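Driso Institute for Household Automation
Thread, 14 posts

1/ Can a machine make breakfast yet? The Institute receives this question more often than any other, from members, landlords and, this September, a hospital kitchen. Our position as of this month follows.

2/ The short answer is "parts of it, with supervision." The longer answer depends on which parts, and on who is expected to clean up afterward.

3/ Our household program, Undasar, logged 1,008 attempts at kitchen tasks over the summer. Each attempt was scored by two reviewers on completion, on spills and on whether a person had to step in.

4/ Of these, 317 involved a small countertop appliance. We chose such appliances because they are common in rental apartments and because their controls were designed for human fingers.

5/ Bread remains a difficult material. A slice bends and tears, and no two slices are the same shape at the crust. A grip suited to a box of cereal will leave marks in a soft loaf.

6/ Work at the breakfast station:
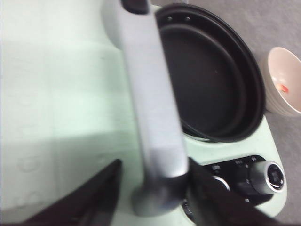
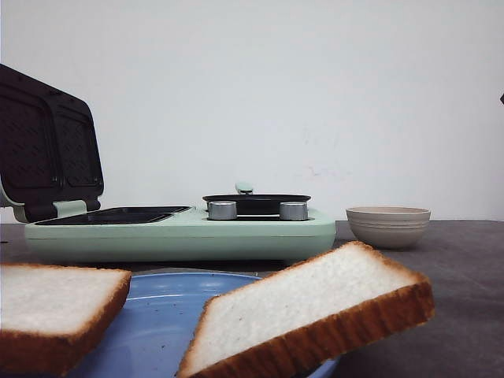
7/ Combination appliances raise a further issue. A sandwich plate and a frying pan in a single housing save counter space for a family. For a machine, they place several lids, handles and knobs within a few inches of one another.

8/ Knobs deserve more attention than they receive. Turning one is now fairly dependable. Turning it to the correct setting, and confirming that setting by sight on a glossy panel, is not. Reviewers recorded 293 interventions across the summer, and control settings were the leading cause.

9/ We are asked whether the shop floor is further along. It is, within limits. At the Villanueva packing hall, machines fold cartons and load shelves through full shifts. The cartons arrive in the same place every time. Plates and bowls in a home do not.

10/ The Kokdale site falls between the two. Its staff canteen uses automated tray return and has done so without serious trouble. Wiping the tables is still assigned to employees, who report that they prefer it that way.

11/ Speed should be stated plainly. A person who knows the kitchen will finish a toasted sandwich well before any system we have reviewed. Members considering a purchase on the grounds of time saved are advised to wait.

12/ Members with limited hand strength or reach are in a different position. For them, a slow result may be well worth having, and the Institute considers this the strongest present case for household machines. Separate guidance is in preparation.

13/ Until that guidance is issued, we recommend that heated appliances be operated by machine only when an adult is in the room and able to reach the plug.

14/ The full Undasar scoring sheets are available to members on request. Comments on the draft guidance will be accepted through the usual form until Thursday at 5 p.m.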